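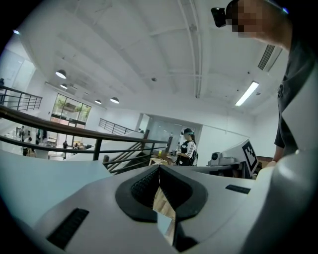 A backpack is a bag with two straps that you wear on your back. People use one when they have things to carry and want their hands for something else. The woman in the light blue-gray visor cap has a black backpack on, and both her hands are up in front of her near her chest. If she had a bag with a handle, one of those hands would be busy holding it.

Where does the weight go?

Everything in a bag is pulled down by gravity. When you carry a bag by its handle, that pull goes through your fingers, up your arm and into one shoulder. Your fingers are small, so they get tired first. You may also notice that you lean to the other side. Your body does this to keep you from tipping over.

A backpack shares the weight between two shoulders. Some of it also presses against your back. Your back and legs have big muscles, and big muscles can work for longer than the ones in your hands.

Why are the straps wide?

Try this with a small shopping bag and a few apples. Hang the bag from one finger and count to 14. Now put the bag down and rest. Next, hang it across your whole palm and count again. The apples weigh the same, but the second way hurts less. The pull is spread over more skin.

Backpack straps work like your palm. A thin string would dig in. A wide, soft strap spreads the push.

How to pack one

1. Put the heaviest things in first, close to the side that touches your back. Books go here.
2. Put light things, such as a sweater, farther out.
3. Stand bottles upright and check the lids.
4. Pull both straps until the bag sits close to you and does not swing.

Why should heavy things be close to your back? Hold a book against your chest. Then hold it out with your arms straight. It feels much heavier when it is far away, even though the book has not changed. A heavy thing at the far side of a backpack pulls you backward in the same way, and you have to bend forward to balance it.

How heavy is too heavy?

A bag should be light enough that you can stand up straight and walk as you normally do. At Grarnside we put a school bag on a kitchen scale with 4 library books, a lunch box and a full bottle of water in it. It came to over 3000 grams, the same as a big bag of potatoes. Half of the water could have stayed at home, and so could two of the books.

If your shoulders are sore or the straps leave red marks, tell a grown-up. You can take something out, or change the length of the straps. Wearing the bag on one shoulder puts all of the weight on that side again, so use both straps.

Words to know

Gravity: the pull that brings things down toward the ground.
Balance: staying steady without falling over.
Muscle: a part of your body that pulls on your bones to make them move.

Written by Oddur Lykkegaard

Home Topics Body Things We Use Try It Word List Back to Top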